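About Dreda

Hi, I'm Ghazal Bakhtiari, and I run Dreda, a small home-organizing company that does small things. Vanities, bathroom shelves, the drawer by the front door, the cupboard where the lids live. If you want your garage emptied or your attic turned into a bedroom, I'm the wrong person (but I'm happy to pass you along to somebody in Selcombe who loves a garage).

I started out at a makeup counter. Eight years of other people's lipsticks! Every night at closing I put the testers back where they belonged, and I liked that part more than the selling. When the store shut I did my sister's vanity, then her roommate's, and then the roommate's boss called me on a Friday and wanted to pay me. That was job one. We passed 200 jobs last June and I bought everybody cake.

"Everybody" means three of us. Mitra Hashemi does kitchens and is much stricter than I am about spices. Yeison Guzmán handles bookings, drives the van, and puts up shelves when a shelf is what's needed. If you call in the morning you'll get Yeison, and if you call after 6 p.m. you'll get me, probably eating.

Vanities are still my favorite, so let me tell you how I like to do one. I work right there at the desk, with the makeup out where I can see it. I almost always use a clear acrylic organizer, the kind with lots of little compartments. Tall tubes stand up in the back, short stuff goes in front, sponges get a spot at the end. Lip balms are the worst, they breed. I'll put one in a slot, change my mind, pull it out and try again, and I may do this more times than you'd think a grown woman should. 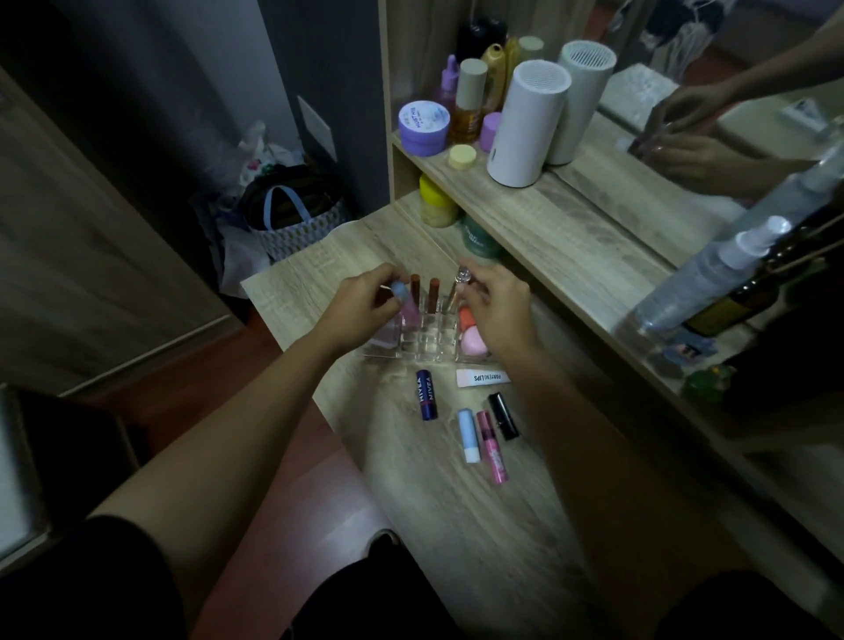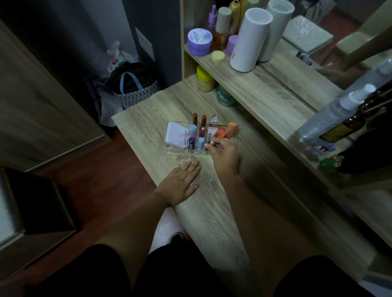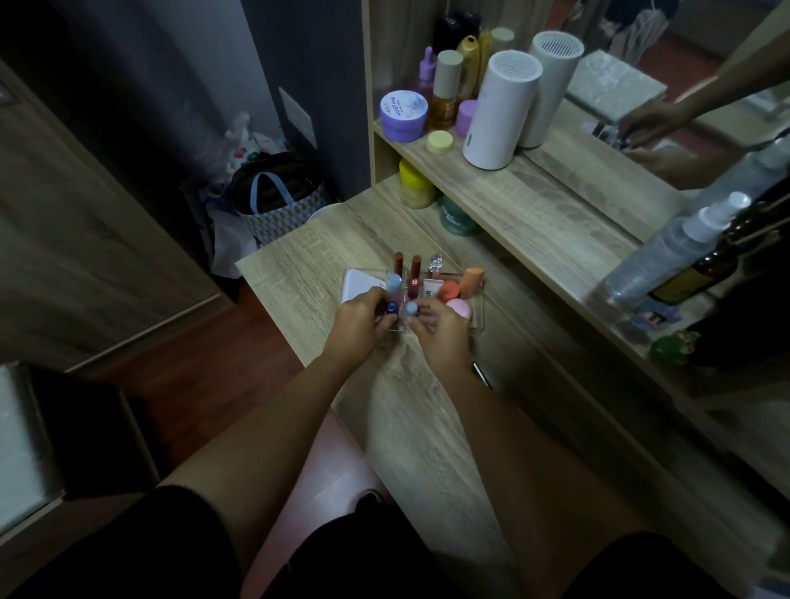
A clear organizer on an oak-colored vanity, skincare up on the shelf

Skincare I keep separate from makeup whenever the furniture lets me. Jars and droppers you use morning and night should be at eye level when you sit down, with the labels facing you. Sprays go by the mirror, where your hand ends up anyway. I don't decant anything into matching bottles unless you ask me to. I like seeing the real packaging, purple lids and all, and you picked it out, so I figure you like it too.

I won't throw your things away, either. I'll make a little pile and ask, and if the answer is "I know it's dried up but I wore it to my wedding," back in it goes. Mitra says I'm too soft about this. She once got a client down to one whisk and still brings it up.

A regular vanity visit costs $121 and that covers me, the sorting, and a wipe-down of the surface. Organizers are extra if you don't already have one, and I'll measure your shelf before I let you buy anything. Kitchens and bathrooms depend on size, so send Yeison a couple of phone pictures and he'll get you a price the same day.

We cover Selcombe and most of Ladine. Farther out, just ask! We've gone pretty far for a good bathroom.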